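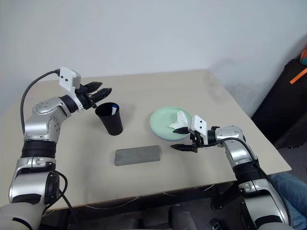 I changed accountants in November, after nine years with the same firm, and a few people have asked how it went. Mostly fine. It took longer than I expected.

My old firm, Brasmont, did my personal return and the books for my translation business. They were never bad at it. But the annual fee had crept up to almost $2000, and for that I got one phone call a year and an organizer in the mail that asked for things I had already sent them. When I wrote with a question about estimated payments, the answer took 3 weeks and came after the payment was due.

I talked to two other places. Fragkou wanted me on a monthly plan with payroll included, and I have no employees. The other was Ifeoma Ojo, who works alone and takes a small number of self-employed clients. She asked to see my last two returns before she would quote a price. I liked that.

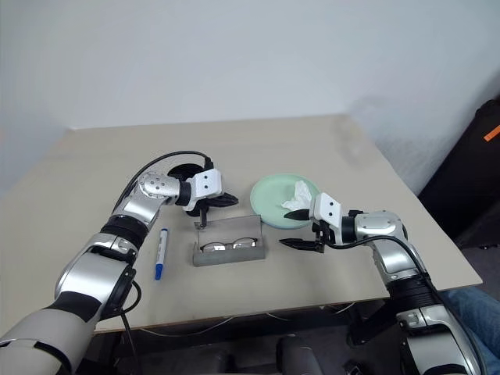
Tabletop with a glasses case between the arms.

The handover was the slow part. I had to sign a letter so Brasmont could release my files, then sign it again because the first one left off the business name. They sent the returns but left out the depreciation schedule for my computer and office furniture. Without it she would have had to rebuild the figures from my receipts, and I don't have all of those. I called twice and got it the second time.

She also found that I had been paying for a bookkeeping add-on I never used. I canceled it and went back to a plain spreadsheet with one tab per quarter.

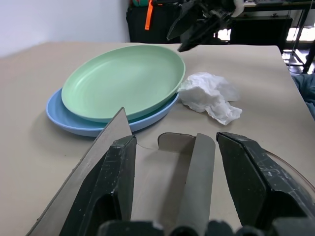
The other thing she had me do was open a separate savings account for taxes. A set share of every invoice goes in the day it gets paid. I used to keep the number in my head and then find I was $1000 short in April. So far I've kept up with it, apart from one small invoice I forgot.

If you're thinking of switching, ask for your full file before you give notice, including the depreciation schedule and any carryover worksheets. And don't start in February. Both offices will be too busy to call you back.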